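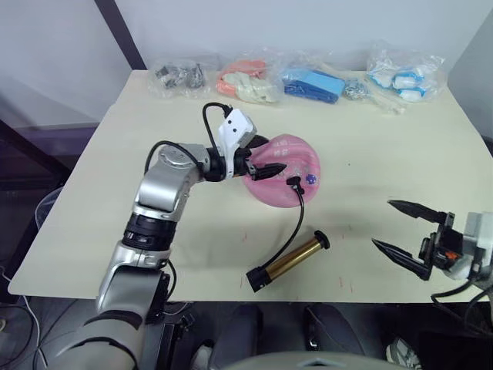

粉色充气件和金色打气筒,米白色桌面,下午三点。

分类:居家杂物 > 充气与漏气 > 图集

打气这件小事

我家有一个抽屉,专门收各种瘪掉的东西。泳圈、颈枕、一只说不清是鸭子还是天鹅的浮床,还有三个旅行用的脚垫,都是在机场排队时一时冲动买下的。七月搬到奥特康姆(Otcombe)以后,这个抽屉也跟着搬了过来,占了一整只纸箱,箱子上我自己写着“重要”。

整理那只箱子花了我一个周末,于是有了这一页。图少字多,请各位当成一份写得太长的图注来看。

关于那件粉色的

半透明,圆鼓鼓,表面反光,印着些浅浅的图样,右边还有一个紫色小圆点。我很喜欢这种粉,它让任何桌子都显得不太严肃。黑色细管接在它右下方的小接头上,弯弯地绕过桌面,另一头就是打气筒。

这类薄料的东西,打气时最容易犯的错是贪心。新手总想让它硬得像个西瓜,可它本来就该是软的。按下去能慢慢弹回来,就可以收手了。天热的时候更要留点余地,我有一只颈枕就是在窗台上晒了一个中午,接缝处“噗”地一声,提前退休。

关于打气筒

金色的筒身,黑色的圆头,亮得有点过分,斜躺在桌上像一支准备上台领奖的口红。我承认自己对金色的工具没有抵抗力。箱子里原来还有一支蓝色塑料的,功能健全,脾气也好,但每次伸手我都绕过它。

手动打气筒的好处是安静。我以前用过一台电动的,牌子叫 Illik,声音大到楼下邻居上来问我是不是在装修。我说我在吹一个枕头。她看了我很久。

手动的坏处是要数数。那只鸭子(或天鹅)我数过一回,115 下,打到 80 下的时候开始怀疑人生,打完以后躺在上面喘了 14 分钟,也算是物尽其用。

关于接头

真正磨人的从来都是接头。箱子底下有一小袋各种口径的气嘴,没有一个写着自己属于谁。细管接得松,气从旁边溜走;接得太紧,拔的时候整件东西跟着飞出去。我的办法很土:先把气嘴转着推进去,再轻轻往回拉一下,拉不动就开始打。气嘴里如果有一片小舌头状的逆止阀,拔管前用手指捏住根部,能少漏不少。

关于收纳

收之前先放气,从离气嘴最远的一头卷起,卷到头再把塞子按上。别叠,叠出来的折痕第二年就是裂缝。撒一点爽身粉能防粘,撒多了则会在下一个夏天收获一身白。管子单独绕成圈,别缠在打气筒上,我缠过,解开它用的时间比打气还长。

整理完以后,箱子里的东西少了一半。鸭子(或天鹅)送给了 Yurani Tamayo,她家有浴缸也有耐心,收到当天就断定那是一只鹅。两个脚垫捐给了 Shehu 旧物店,店员问我是做什么用的,我示范了一下,他还是收了。

粉色的和金色的都留下,放在抽屉最上层。箱子上的“重要”两个字我也没划掉。

下一组图集预告:Fliltside 跳蚤市场上买来的饼干盒,里面装的全是别的饼干盒的盖子。

标签:充气 / 打气筒 / 搬家后遗症 / 抽屉

本网站使用 Cookie 以改善您的浏览体验。继续浏览即表示您同意我们的 Cookie 政策。 接受 | 管理设置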